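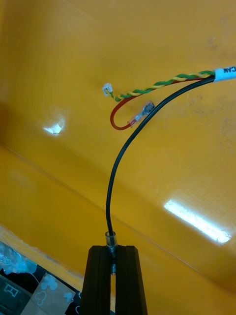

4. Preparing and connecting the panel cable

This section describes how to prepare the free end of the white panel cable and how to connect it to the terminal board of the Virnia ventilation unit. The other end of the cable, at the side of the Virberg wall panel, is explained in section 5. Please read the complete section one time before you begin to cut anything.

The panel cable carries two things together in one white jacket: the supply for the wall panel (red and black conductors) and the data line (green and yellow conductors, twisted). The letters CAN in the printing of the jacket help you to recognise it between other white cables in the ceiling space. If the cable in your hand has no such printing, look for the right one before you continue.

CAUTION
Switch off the ventilation unit and also the fuse which belongs to it. The button on the wall panel puts the unit only in standby, and the terminal board stays under voltage. Wait until the green lamp on the board has gone out completely.

4.1 What you need

Accessory bag 343, delivered with the unit. It contains the female spade terminals with clear boots, the clear sleeves for the black conductor, and the white data plugs with their contacts.
Side cutter, small.
Cable stripper with adjustable depth. A knife is not suitable for the jacket.
Crimping tool for insulated and non-insulated terminals.
Pin crimping tool for the small contacts of the data plug. Ordinary pliers make these contacts flat and they will not go in the housing.
Hot air gun, or a similar source of warm air.
A pen for marking.
A multimeter with continuity function.

If the accessory bag is missing, or if you have used up the sleeves, you can order bag 344, which is the same set with spare pieces. The crimping tools are not part of the delivery.

Note: Work on a flat surface of a plain colour. The contacts for the data plug are very small, and on a patterned carpet you will search for them a long time.

4.2 Stripping the jacket

1. Pull the cable out of the ceiling or the wall until you have 300 mm free in front of the unit. This length is needed for the loop in step 26. Do not cut it shorter in this moment, also if it looks too long.

2. Put a pen mark on the white jacket at the place where it will end. The label inside the unit cover shows the length at full size, so you can hold the cable directly against it.

3. Adjust the stripper on a waste piece of the same cable first. The blade must score the jacket and must not reach the conductors.

4. Place the stripper on the pen mark, turn it once around the cable and take it away.

5. Bend the cable gently to both sides at the score until the jacket opens, then pull the waste part off. Pull slowly and straight.

6. Look at each conductor close to the edge of the jacket. If you see bare metal at this place, cut the cable at the jacket and start again from step 2.

7. Bend the red and the black conductor a little away from the other two. Leave the green and yellow conductors twisted around each other. Do not open the pair to make it look tidier. The twist protects the data from disturbance by the fan motor.

4.3 Black conductor

The black conductor is the most simple one to do wrong, because the sleeve must be on the conductor before the crimp. A sleeve can not be pushed over the finished crimp from the front. For this reason please keep the order of the steps.

8. Slide one clear sleeve over the black conductor and push it back, well away from the end.

9. Strip the end of the conductor. The bare part must be as long as the barrel of the crimp and not longer.

10. Twist the strands lightly with the fingers in the direction they already have.

11. Insert the strands into the metal crimp until they reach the stop. No strand may stay outside. If one has escaped, take the conductor out, twist again and repeat. Never cut off the strand that does not want to go in.

12. Close the crimp with the crimping tool. Use the position which is marked for the size of your terminal, and press until the tool opens by itself.

13. Pull at the crimp with your hand, firm but without jerking. It must not move.

14. Leave the sleeve where it is. It is moved over the crimp and warmed only at the end, after the check in 4.6.

4.4 Red conductor

15. Strip the end of the red conductor to the same length as the black one.

16. If your terminals are supplied with a separate clear boot, slide the boot on the conductor first, with the wide opening towards the end.

17. Crimp the female spade terminal. The barrel must hold the bare strands and, behind them, also the insulation.

18. Push the boot forward until it covers the metal. The opening for the blade stays free. The boot is transparent so that the metal contact can be checked through it - please use this possibility. You should see the contact lying straight.

19. Pull-test the terminal as in step 13.

Note: The red conductor likes to curl back in a loop when it comes out of the jacket. It is a memory from the cable drum and does no harm. Do not try to make it straight by pulling it over an edge.

4.5 Green and yellow pair

20. Untwist only the very last part of the pair, as much as is needed to reach the two positions of the plug.

21. Strip both ends very short and crimp one small contact on each. The contact has two pairs of wings. The front pair holds the bare wire, the rear pair holds the insulation.

22. Hold the white plug with the latching side to you. Put the green conductor in the left position and the yellow conductor in the right position. Push each contact until you feel a small click.

23. Pull lightly at each conductor. If a contact comes back out, its latch was pressed flat. You can lift the latch a little with a needle and try once more, but after the second time please take a new contact.

CAUTION
The plug enters the socket on the board only with little force. If it needs much force, it is the wrong way round. The socket can not be replaced separately, and a broken one means a new board (order number 664).

4.6 Checking before connection

24. Set the multimeter to continuity and check:
red against black - no sound
red against green, red against yellow - no sound
black against green, black against yellow - no sound
The wall panel must not yet be connected when you do this check, otherwise you will measure the panel and not the cable.

25. When all is in order, move the clear sleeve of the black conductor forward over the barrel of the crimp and warm it from all sides until it lies tight. Keep the warm air away from the white plug and from the boot of the red terminal. Both become soft quickly. Let the sleeve cool down before you touch it.

4.7 Connecting to the terminal board

26. Lead the cable through the rubber grommet at the left side of the unit and lay it in a loose loop below the board. The loop makes it possible to lift out the board later for cleaning without disconnecting anything.

27. Fix the cable with the clamp. The clamp must press on the white jacket and never on the single conductors.

28. Connect the black conductor to the terminal marked with minus.

29. Push the red spade terminal on the blade marked with plus. Hold it at the metal part through the boot, and do not push by the wire.

30. Connect the data plug to the socket marked PANEL. There is a second socket of the same form marked SERVICE beside it. It will accept the plug, but the panel will then stay dark.

31. Check that no conductor touches the fan housing or lies over the edge of the sheet metal.

32. Close the cover, switch the fuse on again and continue with section 5.

4.8 If something is not as it should be

The panel stays dark.
Check first the socket (step 30), then the red terminal. Most often the blade has gone between the boot and the contact and not into the contact. It feels firm from outside, so take it off and look.

The panel lights up but shows three lines where the temperature should be.
There is supply but no data. The green and yellow conductors are probably exchanged at one of the two ends. Switch off, and compare the plug with step 22.

The temperature appears and goes away when the fan runs at high speed.
The pair is untwisted for a too long part, or the cable lies directly beside the motor cable. Shorten the open part and move the cable to the other side of the clamp.

The fuse falls when you switch on.
Switch off and do not try again. Open the cover and look for a strand outside of the black crimp. Repeat the check in 4.6 with the panel disconnected.

4.9 Extending the cable

The panel cable should be in one piece. When this is not possible, for example after moving the panel to another room, use only the connection box from the Arkelum accessory list and keep the pair twisted up to the box on both sides. Conductors joined with adhesive tape are not permitted inside the ceiling space.

Write the position of the box on the plan inside the unit cover, with the month and your name. The person who opens the ceiling the next time will need it.

Text of this section: Catarina Veloso. Checked at the unit by Henrique Rocha, August.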